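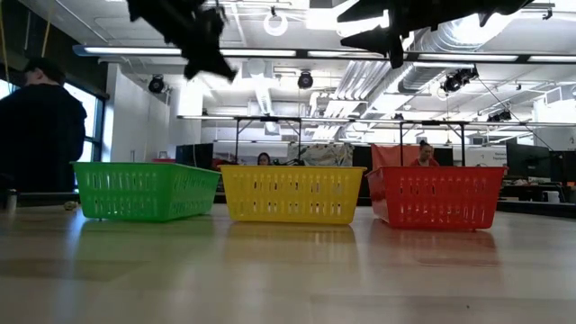

# Green, yellow, red

OK quick one tonight, I have to be up early and there's still a load in the dryer.

So. Baskets. A few of you asked what sorting system I ended up with after the Great Paper Bag Collapse, and the answer is three plastic baskets in traffic light colors. Slots in the sides, rim you can grab. That's the whole system. You can stop reading here if you're busy.

Still here? Fine.

Background for anyone new: we moved to the Wellham place in January and I packed the small stuff badly. Really badly. Batteries in with tea lights, tape measure in a boot, one box that just said "misc + kitchen??" in my own handwriting. I've been opening those boxes a couple at a time ever since and every time I'd make nice little piles on the table and then somebody would want to eat dinner and the piles went back in the box. All mixed up again. I did this for weeks.

Mahsa Soltani (hi Mahsa) came over, watched me do it, and said put the piles in something you can pick up. Well yes.

## How the colors work

Green = staying, and I know where it goes.

Yellow = no idea. Cables. Keys. The little bag of screws that came with something we definitely still own.

Red = out. Donate, give back, recycle, whatever, but it leaves the house.

I tried labels first. Masking tape and a marker, and the tape fell off by the second evening, and I found "KEEP" stuck to my sock. Colors are better. My mother can do it without asking me, my kid can do it without asking me (mostly, he put a perfectly good flashlight in red because it "looked sad").

Yellow fills up first, every single time. I set a timer for 60 minutes and at the end of it green is half full, red has a few sorry things in the bottom, and yellow is heaped. So now there's a rule, yellow gets gone through before any new box gets opened. I break it maybe one time in three.

## What I like about them

The slots, mostly. You can sort of see there's something in there without digging, so a basket can't sit on a shelf pretending to be empty until summer. Crumbs and grit fall out too. That's a plus for the basket and a minus for the table, keep a cloth handy.

They taper in at the bottom so they nest when you're done. Three take up the space of one and a bit.

And I line them up rim to rim. Sounds fussy. But when there was a gap between them I kept setting things down IN the gap, and then I had a fourth pile which was yellow part two. Push them together and that stops.

Oh and the color. I wanted beige ones, had them in my cart and everything. So glad I didnt. On a shiny table the bright ones throw a bit of color down onto the wood, green and gold and pink, and it cheers me up more than a tub of old chargers should.

## What I don't like

Skinny things. Pens, chopsticks, that one knitting needle. They find the slots and poke out and then catch on your sweater when you carry the basket down the hall. I put a folded dish towel in the bottom of green now, which mostly works.

Also not for anything tiny. Beads, pins, rubber bands, forget it. Those go in a jar first and the jar goes in the basket.

And don't overload them. I had 7 hardcover books in red for the donation run and the rim dug into my fingers so bad I had to stop on the stairs. Books go in a tote bag, lesson learned.

## Where I'm at

Kitchen boxes done. Bathroom done. Hall closet is done except for the top shelf, which I am not discussing. The desk boxes are next and they scare me, because Nokuthula Mabaso in the comments last month said hers took all of a long weekend and she is a much tidier person then I am.

She also asked whether I keep the baskets out all the time. No! They get stacked and go on top of the fridge. If they live on the table they turn into places where stuff lives. Ask me about the fruit bowl.

Somebody else wanted to know about lids. Don't have any, don't want any. A lid means I can ignore it.

Next post will be the cable situation, if I get through it. I counted the other night out of spite and there are around 186 cables, adapters and plugs in this house for three people. If you have a good way of storing the long ones without them turning into a nest overnight please tell me, I've tried the toilet paper tube thing and it looks like a craft project gone wrong.

Dryer just buzzed. Bye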